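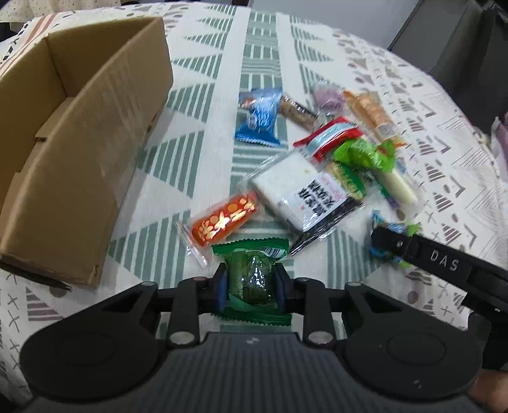
Judite Correia asked whether we might begin with the footpath, as she had walked up from Plaklow that afternoon and the stile by the lower field was in a very sorry state. The chair was happy to take it first, and thanked everyone for turning out on such a wet evening.

1. Footpath to Plaklow
Judite reported that the top step has gone soft and the handrail wobbles badly. Ognjen Stojanovska offered to speak to the farmer, who has always been very good to us, and to ask if a gate could go in instead – much kinder on the knees, as several members were quick to agree. Ognjen to report back in June.

2. Minutes of the last meeting
Agreed, with one small change: the lane mentioned under item 4 should read Cadine Lane.

3. Money
The balance stands at £161. Two subscriptions are still to come in, and a gentle reminder will go round with the newsletter.

4. Summer walk
There was a long and very enjoyable talk about this. Hareo Woods was the favourite in the end, a five-mile loop with tea afterwards at Georgiev's – they do a lovely fruit loaf and don't mind muddy boots. Dogs are welcome on leads. Judite will book the tables.

5. Any other business
The spare maps are still at Ognjen's house if anybody would like one.

The meeting closed at 8.45 pm.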